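Natville council votes for new rules on public meetings

14/11/2023

The council of Natville has agreed to change how residents can speak at its meetings. The vote was long and a little confused at the end, but the proposal passed in nearly the same form in which it was published in April.

Until now a resident who wanted to speak had to write to the council office two weeks before. From the next meeting it will be enough to register 4 days before, by post, by telephone or at the desk in Jasberg Road.
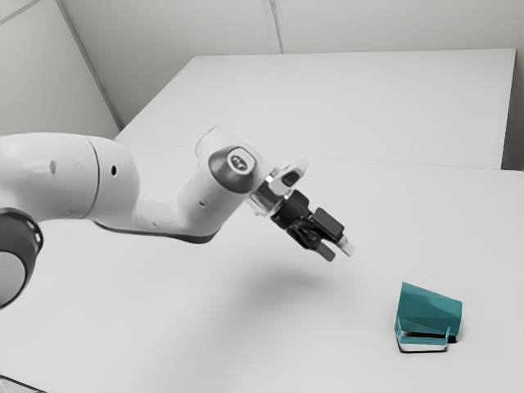 The office received 54 answers to its consultation. Most of them asked for a shorter notice period, and several complained that the agenda comes too late to read it properly. The agenda will now be published on the same day as the registration opens.

Petitions are also changed. A petition with 500 signatures will be discussed by the full council - before, the limit was 4,000, and no petition from the Varma side of town had ever reached it.

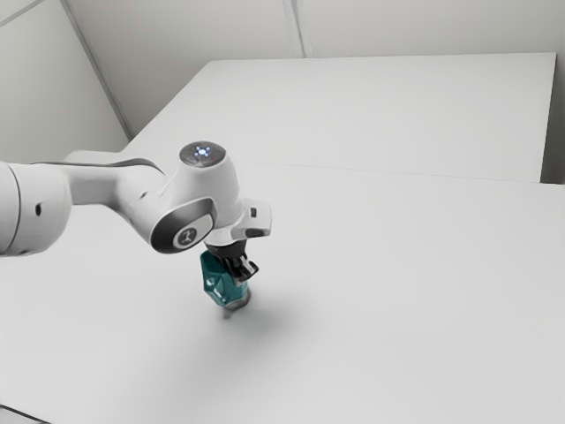 Not all councillors were happy. Some fear that the meetings will finish very late, and they asked for a limit of three minutes for each speaker. This was accepted. Written questions stay as they are, and the answers will be printed in the minutes.

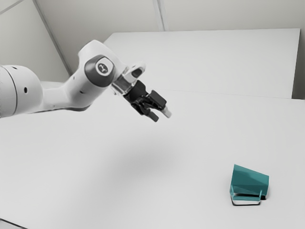
What about the old Stastotex building?

Many readers have asked us if the meetings will move there. The decision was postponed again. The council wants first to see the cost of the heating and of a second entrance, so for this winter the meetings remain in the town hall, upstairs. Residents who cannot use the stairs should tell the office when they register. 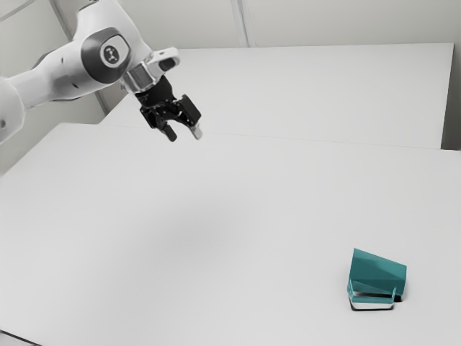 Computer image of a white robot arm over a white tabletop.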